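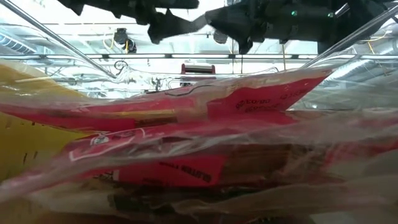
Skurum calls its spring preview a celebration of the stage costume. I went on the first afternoon and came away mostly with questions.

The sale covers 542 lots from the estate of Boton, the cabaret singer who filled small theaters for decades and apparently never threw out a glove. Admission to the preview is $8, which struck me as cheeky for the privilege of looking at things they would like you to buy. The catalog is another $105. I read the one chained to the front desk.

Some of it is lovely. A green velvet coat from the farewell tour has real wear at the cuffs, and the handwritten set lists are worth the trip alone. But the word "iconic" turns up on five labels in the first room, once for an umbrella stand. Several gowns are listed as "in the style worn by" the singer, and it took me two tries to get anyone to say what that meant. Aishwarya Devadiga, who was looking after the costume room, was polite about it. "It means we don't have a photograph of her in it," she said.

Fair enough, but the estimates don't seem to know that. One of those gowns is priced above the velvet coat.

At 3 p.m. Gerd Kröger gave a talk on provenance that ran long and named very few sources. A woman near me asked whether the letters had been seen by anyone outside the house. He said that was an excellent question and moved on to the hats.

The preview stays open until the sale in December. Go for the set lists. The parking lot behind Munasinghe Street is cheaper than the one they recommend.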